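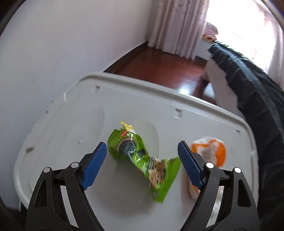

Why does a bag of chips cost the same as last year and run out sooner?

The bag got lighter. Food makers have been trimming package weights for decades, and they do it most when ingredients, fuel and freight go up together. Shoppers watch the price on the shelf much more closely than the weight printed on the front, so the weight is what moves.

September 8, 2021

In June we bought a basket of 64 packaged snacks and compared the weights with a shopping list we had kept from two years before. Most were unchanged. Eight had shrunk, and only one of those had dropped in price.

The Brillach pretzel bag is a fair example of how it goes. The old bag held 8 ounces. The new one is the same height and width, with a little more air at the top and a slightly larger logo. The word "new" appears twice on the front and refers to the seasoning. Kütt crackers kept the same box and put fewer crackers in each sleeve. Cumon, which sells fruit bars, took a different route and went from six bars to five, in a carton with a cardboard fold where the sixth used to go.

None of this is against the rules. In the United States the net weight has to be printed on the main panel of the package, and it has to be correct. A company doesn't have to say that the number used to be higher.

Some empty space in a bag is there for a purpose. Chips are packed with nitrogen, which keeps them from going stale and cushions them in the truck. They also settle. A bag that looks two-thirds full at the store may have looked fuller at the plant. Space that does nothing for the food is called slack fill, and there are limits on it, though they leave room for argument and cases drag on.

The easiest defense is the unit price, the small number on the shelf tag that gives the cost per ounce or per pound. Not every state requires it, and where it is voluntary the tags can be a mess. We found one shelf where Pitov corn puffs were priced by the ounce and the store brand next to them by the pound. A phone calculator sorts that out in a few seconds.

Bigger is usually cheaper by the ounce, but check. In our basket the "party size" of one tortilla chip cost more per ounce than two regular bags on sale. Multipacks of single servings were the worst value nearly every time, and they leave the most packaging behind – fine for a lunch box, expensive for a pantry.

It also helps to keep an old package or two of the things you buy most. Flatten the box, put it in a drawer and look at it again next June. Receipts won't do the job, as they rarely list weights.

Sizes do sometimes go back up, most often as a "bonus" pack at a higher price.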